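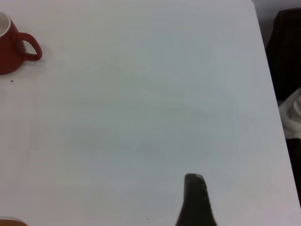

Red mug, white table.

A thread on the Pundton gravels and how they got onto the geology map as the wrong thing. Long one, mute if rocks aren't your thing.

The Pundton gravels are a strip of rounded cobbles and coarse sand along the ridge east of town. You cross them if you drive out to the tip. Most people would only notice that the paddocks up there are stony and drain fast.

The old survey sheet has them as a raised beach. The memoir that goes with the sheet gives them one paragraph. It says the cobbles are well rounded, the ridge is level along its length, and the sea must once have stood at that height.

The surveyor did that stretch on horseback and saw one exposure, the ballast pit beside the Rustetti siding. The pit was new then and the face was clean. It's now full of blackberry and a car body.

Everything written for decades afterwards cites that one paragraph. I've traced the chain through the school geography booklet, the shire history, the tourist brochure and the sign at the lookout. All of them say beach. None of them adds an observation.

The first person to look properly seems to have been a water bore driller. His log for the Leveo property is in the state library and it's very good. He records cobbles over clay over more cobbles, with "black wood, rotten" in the clay.

Rotten wood in clay between two gravels is a hard thing to fit into a beach. It's ordinary on a floodplain, where the channel moves away, a swamp fills in behind it, and later the channel comes back.

The other problem is what the cobbles are made of. There's a spotted hornfels in there that outcrops in one place only, upstream and well inland. The sea didn't go and fetch it. A river carried it down.

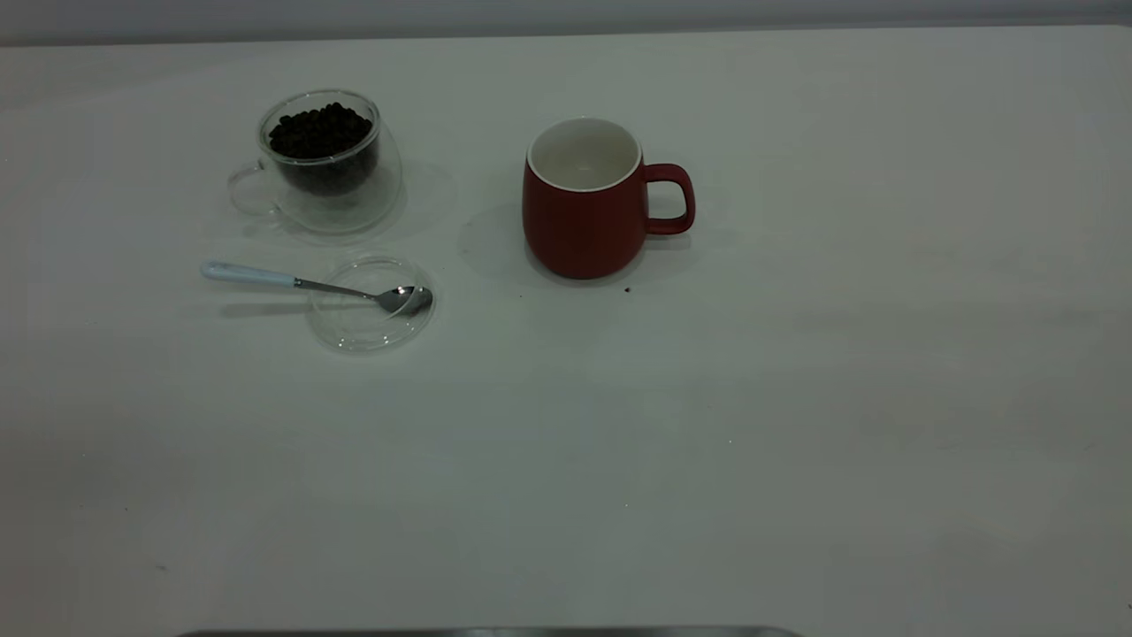 So I did a pebble count at the Rathnayake quarry in September, with permission and a hard hat. The method is dull. You lay a tape along the face and pick up whatever stone is under each mark, then name it and measure its three axes.

I got through 400 stones in two visits. 163 were the hornfels. The rest were mostly vein quartz and a grey sandstone, with no shell and nothing bored by marine animals.

I also measured which way the flat stones lean. In a river they stack like fallen dominoes and tip upstream. These tip to the north-east, towards the hornfels country. It's consistent along the whole quarry face.

The level ridge top was the surveyor's best argument. With a modern elevation model it isn't level. It falls gently to the south-west the whole way, which you'd struggle to see from a horse.

In fairness to him, he had over 1,000 square miles to cover and one season to do it. Raised beaches were what everyone was finding that decade, and the cobbles are very round. I'd probably have written the same paragraph.

What I can't tell you is the age. The wood in the Leveo bore would be the thing to date, but the samples weren't kept. The clay might turn up again in the new quarry bench, which is meant to go down another 15 metres.

A correction has gone in to the people who maintain the digital map. They were polite about it. The unit is now listed as "gravel, origin under review". The lookout sign still says beach.

I'll put the pebble count spreadsheet up on Saturday. If your family has old photos of the Rustetti pit with the face showing, even in the background of a picnic, I'd like a scan.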